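Zulema Daza
Thread

I keep seeing the advice that cutting out your daily takeout coffee will fix your finances. I stopped buying it in August and kept track. I have doubts. 1/
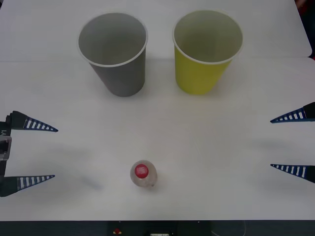 Kanako Tsuji replied that she saved enough in one year to pay for a new set of tires, and that people who doubt the math usually haven't tried it.

Fair enough, Kanako. I did try it. The math on paper is fine. A coffee near my office is 4 dollars, I was buying one most workdays, and anyone can multiply. My question is where the money went after that. 2/

It went nowhere I can find. I didn't move it to savings each day, and I doubt many people do. It sat in checking with everything else and got spent on groceries and a birthday dinner and a parking ticket (my fault, street sweeping on Monday, I know). 3/

So I did what the budgeting people say and downloaded an app. Skimex, the free version. It congratulates you whenever you log a "skipped purchase." You can log a skipped purchase you were never going to make. I skipped a boat. It gave me a badge. 4/

Then it asked me to upgrade. I'd like someone to explain why an app for people who overspend on small things is sold as a small thing you pay for every month. 5/

The other half of this is that coffee at home costs money too. The posts always leave this out or price it at zero. Beans, filters, milk that goes bad because you only use a splash. I also bought a grinder, because the same people who tell you to quit the coffee shop will tell you pre-ground is a crime. The grinder was 100 dollars. 6/

Yes, I could have bought a cheaper grinder. Several of you have said so. I could also have kept using the can of ground coffee my mother left here, and for two weeks I did, and it was fine. 7/

Tapio Ahonen asks whether it's really about the habit, and if you can give up the coffee you can give up bigger things. I've heard this a lot and I'd love to see it shown. My rent didn't get smaller when I got disciplined. My car insurance went up 40 dollars the same month. I called, by the way. The call did more than the coffee did, they took half of it back off. 8/

That's my actual complaint. One annoying phone call, maybe half an hour with the hold music, and it's done until renewal. The coffee thing asks you to make a decision every single morning, before you've had coffee. 9/

I'm not saying small spending never matters. If you're buying 2 a day plus a muffin, look at that. If you're short every month and it's the only thing left to cut, you don't need a thread from me, you've already cut it. 10/

What I don't buy is the tone. Whoever writes these columns always seems to have quit lattes and also owned a house already. Show me the whole budget and I'll listen. 11/

Where I've ended up: coffee at home most days, out on Fridays with Hélène from work, app deleted. The grinder is loud and I can't use it before seven. If anyone has a quiet one they like, let me know what you paid. 12/12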